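# Emptying and relining the small bins

Tips for the office or spare room where one little wastebasket feeds a bigger pedal bin
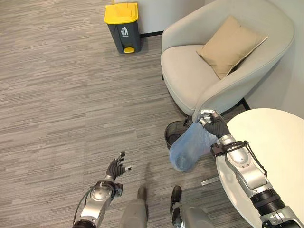

*Light-blue bag over the mesh wastebasket, with the yellow-lidded pedal bin by the wall.*

Most of the mess that comes with trash day happens in the last few feet, between the small basket and the large bin. These notes cover a room with carpet, a chair or two, and a couple of bins of different sizes. They were put together for the front rooms at Lewis, where we have nine small baskets and three pedal bins, but they work just as well at home.

## Which bin goes where

Put the small basket where people sit. Next to an armchair or under a desk is fine. Put the pedal bin against a wall, with enough space in front for a foot and enough space behind for the lid to open without hitting the paint. If the lid does hit, pull the bin forward an inch or two and check it again after vacuuming, because it will get pushed back.

Food goes in the pedal bin. Paper, tissues, and wrappers can go in the small basket. An apple core in an open basket will be noticed by the next afternoon, and in June it won't take that long.

A lid in a bright color helps visitors find the bin. We used to have all-black ones and people left cups on the windowsill.

## Lifting the bag out

1. Loosen the rim of the bag all the way around before you pull. A bag caught under the rim on one side will tear there.
2. Gather the top in one hand and twist it once.
3. Lift straight up. Mesh baskets have a rough edge at the top on some models, and dragging the bag over it makes a slit you won't see until something falls out.
4. Let the bag hang over the basket for a few seconds before you walk off with it. Any drips land in the basket, which can be rinsed.
5. Carry it low and away from chairs, especially ones with light fabric.

If the bag is mostly empty, you have a choice. A few dry tissues can be tipped into the big bin and the bag put back. We do this up to two times with the same bag and then change it. Anything sticky or wet, change it right away.

Don't push the air out of a bag by squeezing it near your face. Hold it at arm's length, press gently from the bottom up, and then tie it. A bag with air in it takes up half the pedal bin for no reason.

## Picking the right bag size

Measure around the top of the basket with a piece of string. The bag, laid flat, should be a little wider than half of that length. For a basket that measures 56 inches around, which is a big one, you need a bag at least 30 inches wide. Small office baskets usually come out well under 40 inches.

Depth matters too. You want the bag to reach the bottom and still fold over the rim by three or four inches. Too short and it slides in the first time someone drops in something heavy. Too long and it bunches at the base, where small things get stuck in the folds.

See-through bags are useful for the small baskets. You can tell if there's a pen, a key, or a battery at the bottom before it goes out. Kadir Işık found his own door key this way last winter and has bought clear or light-colored bags ever since.

## Relining

Shake the new bag open away from the basket. Push the middle of it down with a closed fist, fold the top over the rim, and run a finger around to let out the trapped air. On a mesh basket the air goes out through the sides and this takes no effort. On a solid bin, leave one side of the bag unfolded until the base is down, then fold that side over last.

If the bag is too wide, gather the extra at one side and tie it in a small knot under the rim. A large rubber band around the outside also works, but it shows.

Keep five or six spare bags in the bottom of the pedal bin, under the liner. When you take out the full bag, the next one is right there. Put them in a sandwich bag first if the bin ever gets leaks.

## Cleaning the bins

**Mesh baskets.** Take them outside or into the shower and rinse from the outside in. Dust sticks to the mesh, and a dry paintbrush gets it off better than a cloth does. Stand the basket upside down until it is fully dry. A damp metal basket can leave a rust ring on carpet, and that stain is a lot of work.

**Pedal bins.** Wipe the underside of the lid every week. It gets the worst of the splashes and people forget it because they only see the top. Clean around the pedal with an old toothbrush. If the pedal gets stiff, turn the bin over and look for a bag tie or a bit of grit in the hinge.

**The floor around them.** Move both bins when you vacuum. Gray streaked carpet hides crumbs well, so go over it even when it looks clean. Do the edge along the baseboard with the narrow nozzle.

## Small spills on carpet

- Pick up solids first. Use a spoon for anything soft.
- Blot with a dry white cloth. Don't rub.
- Use cold water with a drop of dish soap, then plain water, then blot again.
- Coffee grounds: let them dry and vacuum them.
- Pencil shavings: vacuum, then lift what's left with tape.

## While you're there

Check down the sides of the armchair before you tie up the bag. Lift the cushion, run a hand along the back of the seat, and drop any wrappers straight in. Put the cushion back in its corner when you're done. It takes less than a minute and saves getting a second bag out later.

## How often

Recep Kahraman does the small baskets on Tuesdays and whenever one is more than half full. Pedal bins with food in them go out every evening. In an empty week, take the liners out and leave the lids up a little so the bins can air.

We went through 259 small liners last year. Tipping out the dry baskets and keeping the same bag would have saved a good part of that, so please try it before reaching for a new one. The spare rolls are on the second shelf in the supply closet, behind the paper towels.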